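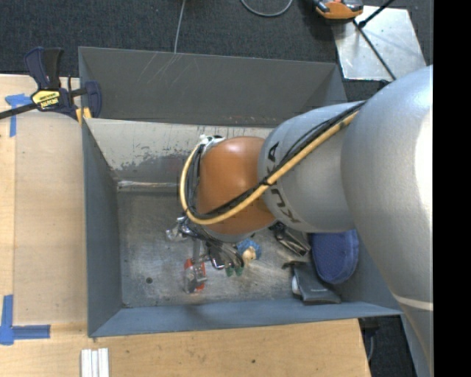

The All-Weather Tire Wants Your Money Twice

Every April the same question comes up at the counter of Ludcombe Tire and Alignment: do I have to swap these back? Brisa Rosales, who has worked the counter long enough to see three owners, used to say yes and book the appointment. Now more and more of her customers have been told by an ad that the answer is no, and that one set of tires will carry them through ice, slush, thunderstorms and a 104-degree parking lot.

It's a nice idea. I would like it to be true. I hate the swap, I hate the stack of tires in my garage, and I hate paying for the privilege of moving one to where the other was. But I have read a lot of tire brochures this year, and I've come away with the feeling you get after talking to a mattress salesman.

Start with the words. "All-season" and "all-weather" are different products, and the people selling them don't go out of their way to say so. An all-season tire is what came on your car. It's fine in rain and tolerable in a light dusting. An all-weather tire has a softer rubber blend meant to stay flexible in the cold, and it usually carries the little mountain and snowflake symbol on the sidewall.

That symbol gets a lot of work in the advertising. What it covers is a test of how well the tire pulls away on snow. Read that again if you drive in hills. Stopping isn't part of it, and neither is getting around a corner on ice, and those are the two things I worry about at six in the morning on the county road with a school bus ahead of me.

The Gernholm set I drove on last winter was quiet, comfortable and expensive, and it started off from snowy stop signs without any fuss. It also slid through one of them. I was going slowly, the road was glazed, and maybe a true winter tire would have slid too. I can't prove otherwise. But the brochure had a whole page on "confidence," and I had a little too much of it.

Then there's the math. The pitch is that one set is cheaper than two, and on the day you buy it, that's right. What gets left out is that two sets share the miles. Each one sits in the garage for part of the year, doing no wear at all. One set takes everything, including July, and soft rubber doesn't love July. Arkix, which sells a competing tire, has a savings calculator on its website that gave me a figure of $300. I looked for the place to enter how long the winter tires would last if I only drove on them in winter. There wasn't one.

"People ask me which is the best tire," Rosales says. "I ask them where they park and what time they leave for work. They don't like that. They want a name."

Gisela Espinoza, who teaches a winter driving class at the fairgrounds, is easier on all-weather tires than I am. She thinks they're a real step up for someone who was never going to buy winter tires anyway, and she's probably right about that. Plenty of drivers get plowed streets and a handful of bad days, and on those days they could stay home. Her complaint is with students who show up believing the tire has taken care of it. She has them brake hard on a packed lot - once with the speed they think is safe, then again 3 miles an hour slower - and lets them look at the difference.

If you do go shopping, ask for the wet braking results as well as the snow ones, and ask what the mileage warranty requires of you. The one I was handed wanted a receipt for every rotation. I have kept 2 of mine, and I write about cars for a living.

As for my own car, the Gernholms are coming off in the fall. I've put a deposit down on proper winter tires, and the stack goes back in the garage next to the snow shovel.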